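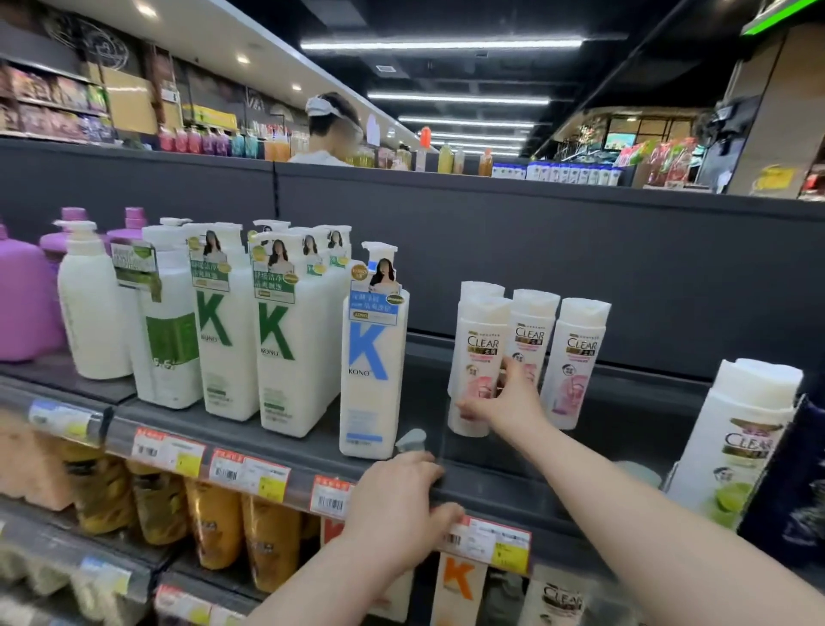 *Straightening the CLEAR bottles on the middle shelf of the shampoo section.*

## Hair care, one shelf at a time

If you have been down the hair-care aisle at the Tivard store lately, you may have noticed that it has been getting a good deal of attention, and we are happy to tell you a little more about it than you probably wanted to know!

Shampoo is a funny section to look after. Cans of beans sit where you put them, and a box of crackers will stand up straight all day long, but shampoo gets picked up, turned around, sniffed, thought about and put back one spot over from where it started. By late afternoon the labels face every which way and the bottles have drifted to the back (we do it too, when we're shopping for ourselves, so please don't take this as scolding).

The pump bottles are the fussy ones. KONO comes with a pump on top and a paper tag hung around the neck, and when the rows are tight the tags like to catch on the pump next door. The trick we pass along to new staff is to hold the shelf edge with one hand and work the bottle with the other, down low near the base, so the neighbors stay put. It's slower, but you only have to do it once. The flip-top bottles, CLEAR among them, are much more forgiving and can be slid forward with very little fuss.

We also ask everybody to go along the price tags while they're there. A bottle that has wandered half a shelf to the right ends up over somebody else's price, and that makes for an awkward minute at the register — awkward for you and for the cashier both.

The Stultia store will get the same treatment starting this week, beginning with shampoo and conditioner and then moving on to soap and toothpaste. Between the two stores there are roughly 2,000 bottles and tubes to go through, so it will be a while before we reach the far end. The aisle stays open the whole time, and if one of us is standing in front of what you need, just say so and we'll gladly hand it to you.

A few of you have asked for larger refill sizes, and we've put in a request with Sabbagh, our supplier for this section. We hope to have an answer by the next newsletter. Until then, if there's a shampoo you miss or one you'd like us to try, leave a note at the front desk in either store. We got 22 notes last time and read every one of them — the handwriting was a challenge in places, but we managed.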